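Marble-look surfaces, two views

44 shares 2 comments

I've heard the Skendside pitch enough times to be wary of it. A gray surface with veins in it "goes with everything," apparently, and makes any fruit look expensive. Maybe. Over 30 people have written in to tell me so, and I still think a plain board does the job.

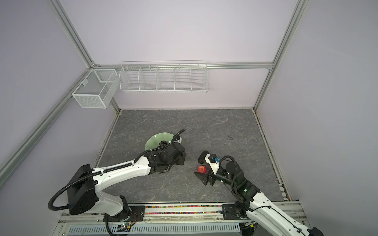 My bigger gripe is with produce styling in general. Grapes on a scalloped plate look nice for a morning, then someone has to eat them. Apples last longer and ask less of you. And wire baskets with dividers -- the Alexiou catalog loves them -- sound tidy until small fruit starts slipping through.

As for the pattern, Nellden's brochure says it "hides crumbs." I'd say it hides them from you, too, so you wipe twice.

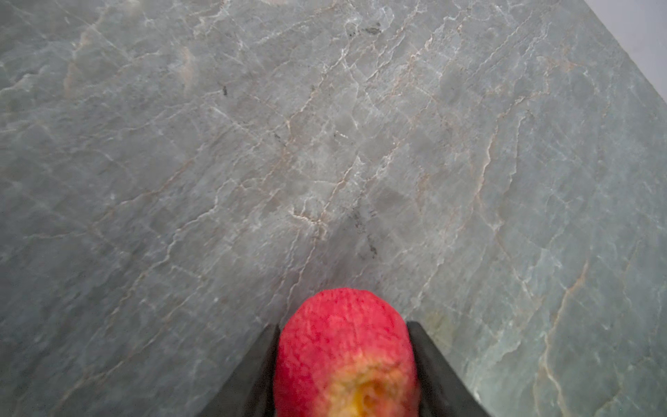 Gray with white veins, tan streaks and a scatter of dark specks. Good luck spotting pepper on it.

2 comments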